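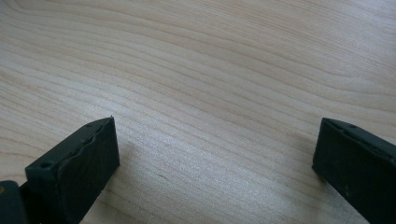
Pale wood grain on a tabletop. Raline is selling its new tables on looks like this.

Raline says its new table will outlast your mortgage. The paperwork says five years

20 June 2024

Furniture maker Raline has put a new work and dining table on sale in its Briltamby showroom, priced at $925 and described on the tag as "a surface for life." The warranty card that comes with it runs for five years, covers the legs and the joints, and leaves the top out after the first 12 months.

The table is called the Jarnano. It comes in one color, a pale blond the company calls Morning, and in two lengths. The shorter one is $925. The longer one is $1,942, more than double the money for two extra seats. Delivery in the Briltamby area is included with the longer table and costs extra with the shorter one, though the showroom would not give a flat rate and said it depended on stairs.

Most of the sales pitch is about the top. Raline's leaflet talks about "living grain" and "a finish that forgives." It does not say what species the wood is. It does not say whether the top is solid or veneer, either, and for anyone planning to sand out a burn in ten years, that is the question that matters.

Asked about it, product manager Patricio Iturra said the company uses "responsibly selected light hardwoods" and that the mix can change from batch to batch. Asked again whether the top was veneer, he said the core was "an engineered structure with real wood where you touch it." Most people would call that a veneer. There is nothing wrong with a good one, and plenty of expensive furniture is made that way, but buyers should be told before they pay.

Iturra was more open about the finish. It is a water-based coating with a low sheen, put on in the factory, and Raline says it should be wiped with a damp cloth and nothing else. Oil, wax and spray polish are all out, according to the care sheet. So are hot pans, rubber-footed appliances left in one place, and "prolonged direct sun," which may come as a surprise to people who have a window in the dining room.

The company says it put the finish through 264 hours of wear testing. It did not share the results. Iturra said the testing was done in-house, using household items such as coffee, red wine, ballpoint pen and ketchup, and that the top "performed very well." He could not say how long each spill was left before it was wiped up. A spill wiped up in 30 seconds is not much of a test, and one left overnight is a different matter.

Then there is the resurfacing plan. For $229, paid at the time of purchase, Raline will refinish the top once during the life of the warranty. The leaflet calls this peace of mind. The small print calls it one visit, by appointment, for "general wear," and it leaves out stains, burns, water rings and scratches deep enough to catch a fingernail. It is hard to think what that leaves, apart from a top that has gone a bit dull. The plan does not pass to a new owner if the table is sold.

To be fair to Raline, pale tables are good at hiding dust and crumbs, and a lively grain does a decent job of breaking up small scratches. Stores have been moving away from dark stains for several years, and a light top makes a small room feel bigger. The company is also right that a low-sheen finish shows fewer fingerprints than a glossy one. None of that is special to the Jarnano.

There is some local competition. Mạc, the furniture workshop two streets over from the showroom, builds tables to order and will name the wood on the invoice. Its prices start higher than Raline's shorter table and the wait is longer – a customer ordering now would be looking at November. The shop does its own refinishing, charges by the hour, and will quote on a table it did not make as long as it knows what the top is made of.

Raline says it is working on a fuller product sheet. Iturra said it would list the materials "in a customer-friendly way" but did not have a date for it, and he would not say whether the word veneer would be on it.

Anyone shopping in the meantime can ask to look at the underside and the edges. If the grain on top does not carry on over the edge, it is a thin layer or a separate strip has been glued on. The showroom staff were happy to help tip the shorter table for a look – the longer one, they said, needs two people and some notice.

The Jarnano can be returned within 30 days if it has not been assembled.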